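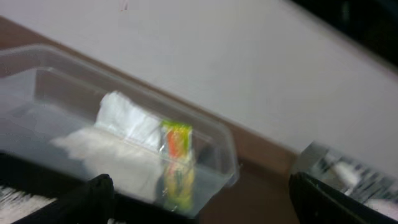

Do we need any robotics background before the visit?
Two things are enough: the reading on grippers from week three, and a rough idea of what a wrist camera is for.

Handout 6: Visit to the Tidberg lab, Gerton campus

The visit takes place in February and replaces the regular lab session. Meet at the side entrance at 1:15 p.m. The demonstration starts at 1:30. There are 34 places, and the sign-up sheet is outside the course office. Brock Desjardins will run the demonstration and take questions at the end.

What you will see

The arm is called Obi. It has a two-finger gripper and a small camera mounted close to it. The task for the day is sorting light household items with clear plastic containers. In the picture, one of these containers has a crumpled white tissue and a small, brightly colored packet in it, and the two black fingers of the gripper are near its front side.

Clear plastic is hard for a camera. It reflects the room and lets the background show through, so the edges of a container can be difficult to find. A tissue is a different problem. It has no fixed shape, and the fingers may close on one fold and leave the rest behind. A stiff packet is easier to hold, but a packet standing next to a tissue may be knocked over on the way in.

Notice also the blur. A camera on a moving arm gives poor pictures while the arm is moving fast. The control software, Dostiren, can slow the arm near the target. Ask to see the same move at two speeds.

Numbers to keep for the assignment

Training runs recorded for this task: 700
Test runs: 200
Time limit for one reach: 100 seconds

While you are there

Stay behind the yellow line when the arm is powered. Bags go on the hooks by the door. You may take notes but please do not film.

Written work

Hand in one page. Pick one failed grasp that you saw and describe what the gripper did. Then say whether you think the cause was in the seeing or in the holding. If you saw no failed grasp, write about the hardest item. Sketches are welcome and can go on the back of the page.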